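Visit to the Simolberg Record Pressing Plant
27 February 2025

Members of the Denia Listening Society visited the Simolberg pressing plant, where the folk-rock catalog of the Vida label is being returned to vinyl. The party was received by Győző Bárány, head of production, who outlined the year's schedule of 14 reissues. Coffee was served in the upstairs meeting room before the tour began.
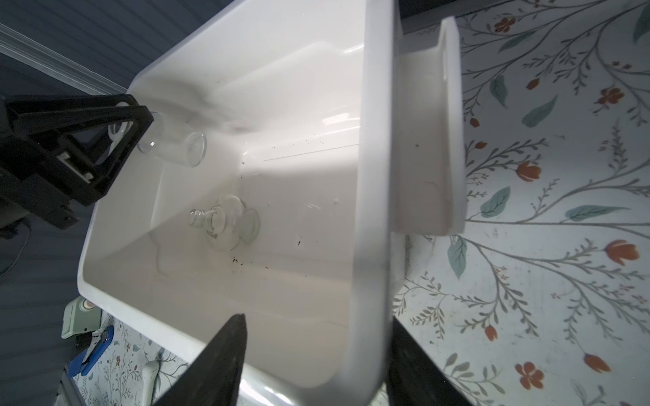
Mastering and Cutting

The first stop was the cutting room. Rozália Takács, the senior engineer, played both sides of a new lacquer for the Tretport album "Low Orchard" beside an original copy from her own shelf. The new cut is quieter between songs and gives the pedal steel more room. Several members preferred the older pressing for its vocals — a view Ms. Takács said she shares on two of the tracks.

The album will be issued in a numbered edition of 1,383 copies, with the gatefold sleeve restored and the lyrics printed on
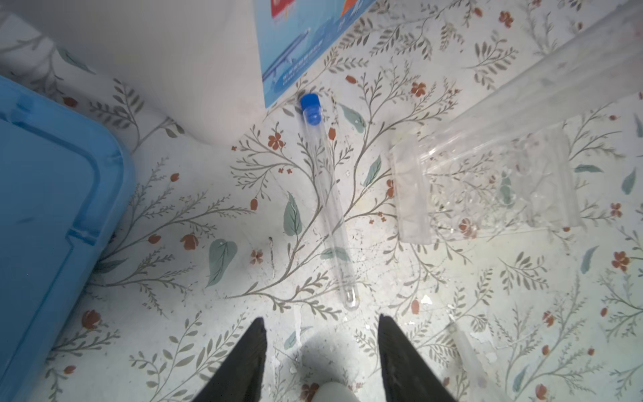
a separate insert. The closing song, left off the second pressing for reasons of length, returns to its place at the end of side two.

The Press Hall

Eleven presses were running during the visit. Each disc is trimmed, rested on a spindle and then checked by eye, and one in every 30 is played from start to finish.

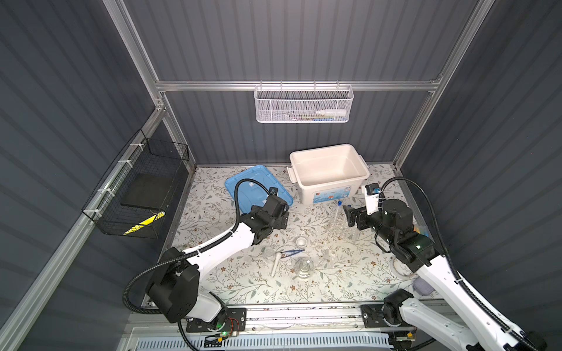
Test pressings are approved by the label before a full run begins, and Mr. Bárány explained how comments from the artists are recorded at that stage. Small supplies are stored off the work surfaces where possible. A white wire-mesh basket hung from an aluminum rail holds a squeeze bottle and small packaged items, and a black one is fastened to the side wall with white zip ties. Visitors were then invited to hear a test pressing in the listening room.

The society thanks the plant for its hospitality. Orders for the Tretport reissue may be placed through the secretary until the end of March.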